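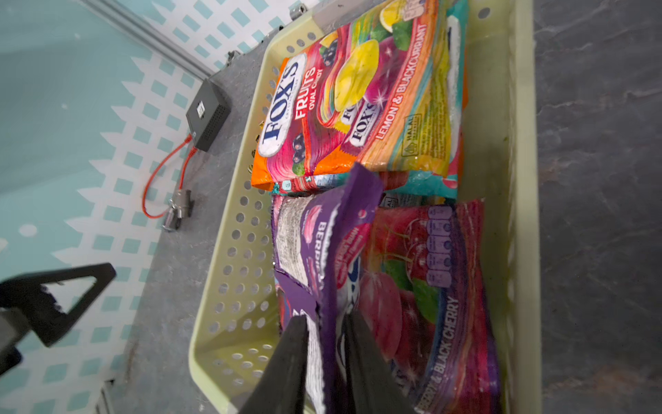 ¿Cuántos caramelos distintos hacen falta para montar una cesta de degustación en clase?
Con cuatro o cinco bolsas vas sobrada; con más, la gente se cansa de probar y empieza a poner la misma nota a todo.

11 de marzo de 2024
Por Yurani Quispe, taller de producto y envase

Imprimir | Enviar por correo

Cuando Aníbal y yo elegimos tema para el proyecto, yo quería hacer galletas. Perdí. Nos quedamos con los caramelos duros de frutas porque aguantan semanas sin estropearse y porque a él le encantan (se nota en la cantidad de envoltorios que había en su mochila). La idea era sencilla: ver si la gente elige por el sabor que pone en la bolsa o por los colores del envase, y de paso aprender a presentar un surtido en una cesta sin que parezca un montón.

La cesta es una de plástico verde amarillento con agujeritos. Antes probamos con una caja de cartón de Betancur, pero se abombaba y las bolsas acababan todas en el mismo rincón. 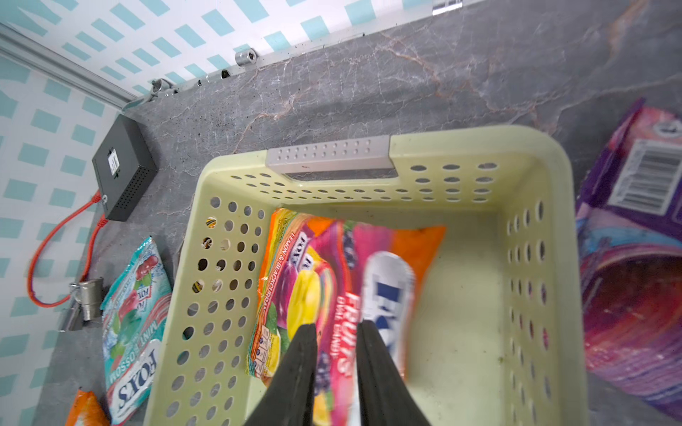

Cuaderno de proyectos, n.º 18, pág. 2

Empezamos por la de FRUITS, la de limón y grosella negra, que tiene el dibujo del limón bien grande y llama muchísimo. ¡Es la que todo el mundo quería coger primero! Si la pones sola se va hacia un lado y la cesta queda coja, así que hay que ir metiendo las demás enseguida. Nos costó varias tardes dar con un orden que nos gustara, y todavía discutimos por él.

La encuesta la pasamos en el comedor y contestaron 177 personas. Pedimos que puntuaran primero el envase cerrado y luego el caramelo, sin saber de qué bolsa salía. Halyna Hrynyshyn, nuestra tutora, nos hizo cambiar la hoja entera porque la primera versión preguntaba dos cosas a la vez, y tenía razón.

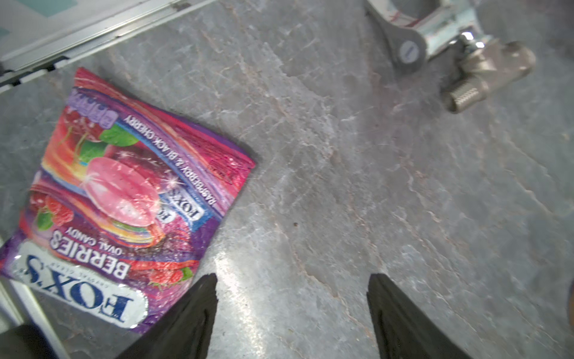 En el envase cerrado ganó la de frambuesa y cereza negra, con bastante diferencia, y yo creo que es por el rosa. En la cata a ciegas, en cambio, ganó el limón. Eso nos gustó mucho porque era justo lo que habíamos apostado (bueno, lo que había apostado yo).

Para el montaje final dejamos la bolsa naranja y rosa arriba y las moradas en el otro extremo. Hay que apretarlas un poco, o se mueven al llevar la cesta de una mesa a otra. Pensamos en poner una etiqueta en cada bolsa, pero con la cinta de embalar se arrugaba todo y lo dejamos. Si repetimos en septiembre, me gustaría probar con tarjetitas sueltas.

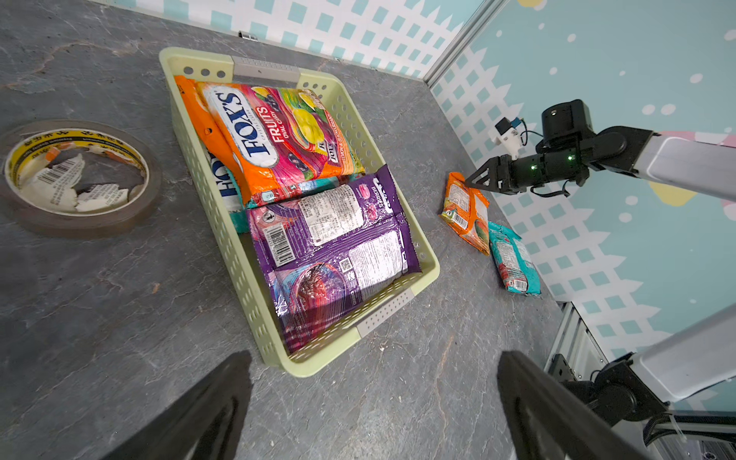

La cesta con el surtido, junto al rollo de cinta.

Lo que peor llevamos fue el presupuesto, que hicimos al final y deprisa.

Comentarios (3)

Kulsoom Kiani: ¡Yo fui de las que votaron cereza! ¿Vais a colgar la hoja de la encuesta? Me vendría genial para lo mío de infusiones.

Mieczysław Wieczorek: Buen trabajo. Echo de menos una tabla con las notas separadas por curso.

Aníbal Giraldo: La tabla está en el anexo, Mieczysław, ahora se la paso. Y que conste que lo de las galletas era mala idea.

Imprimir | Enviar por correo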